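Workshop Notebook

Search this site
Search
Enter your keywords

Three weeks with the Stunen arm kit, and I'm still grinning

I've wanted a small robot arm since I was a kid, and in November I finally bought one.

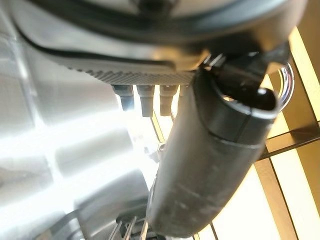 What you get for the money

I paid 1,377 dollars for the Stunen kit with the two-finger gripper, plus another 490 for the Marex wrist camera and the bracket that goes with it. Yes, that's a lot of money for something that lives at the end of my kitchen counter. I sold a table saw to cover part of it and I haven't missed the saw once!

The box holds the arm in two sections, a base plate, a power brick, the gripper, a bag of 13 bolts (I used 12, and the last one is still in a saucer by the sink, worrying me) and a printed booklet that's better than I expected. Big drawings, plain words, and one page near the back that just lists what the beeps mean. I've folded that corner down.

Putting it together

I had it standing up in one evening. The base clamps to a counter or a table, so there's no drilling, and the cables run inside the arm except for the camera cable, which you have to tie down yourself. Leave more slack at the wrist than the booklet says. My first try pulled tight whenever the wrist turned past halfway, and the picture kept dropping out until I redid it.

Getting the software going took longer. It runs fine on my old laptop once it's installed, but the camera driver wanted an update, and then the update wanted a restart, and by then it was 1 a.m. and I should have gone to bed. I didn't, of course.

The wrist camera

This is the part I love. Everything is seen from the hand, so you get these wonderful close, crooked views: one big gray finger down the middle, the black jaw up against the bottom of something, wooden slats running off behind it. It took me a couple of days to get used to steering that way. Now I do it without thinking, and I catch myself tilting my head at the laptop.

It does not like bright light, though. Half the picture can go white and you lose whatever was over there. There's an exposure slider in the settings, and I've been keeping it a good bit lower than where it starts out. I'd love to see Marex add an automatic mode that reacts faster than the one they have.

The gripper

Strong enough, and much gentler than I feared. The fingers are smooth and rounded, which is kind on dishes and less good on anything thin. I've ordered the soft pads from Agbenyega to see if they help with spoons. Mine says 30 as the squeeze setting out of the box, and I've left it there for nearly everything except a sponge.

A few gripes

The fan in the base is louder than I'd like. The stop button is on the back, where I have to reach around the arm to hit it, and I really think it belongs on a cord. And the teaching mode, where you move the arm by hand and it copies you, forgets your last move if you close the window without saving. I've lost four good ones that way.

Would I buy it again? In a heartbeat. I looked hard at the Himus before I ordered and it's a fine machine, but it needs a proper bench and I don't have one. Next up is teaching mine to put mugs back on their hooks.

3 comments

tinsnips
Does the clamp mark the counter? Mine is soft wood and my wife will notice.

benchless in Ohio
I moved my stop button to the front with a longer cable from the spares kit. Ten-minute job, well worth doing.

pepperpot
Please post the mug video even if it goes badly!!

Recent posts

Fixing a wobbly drill press
Soft pads or bare fingers?
My cable drawer, sorted at last
What I got for the table saw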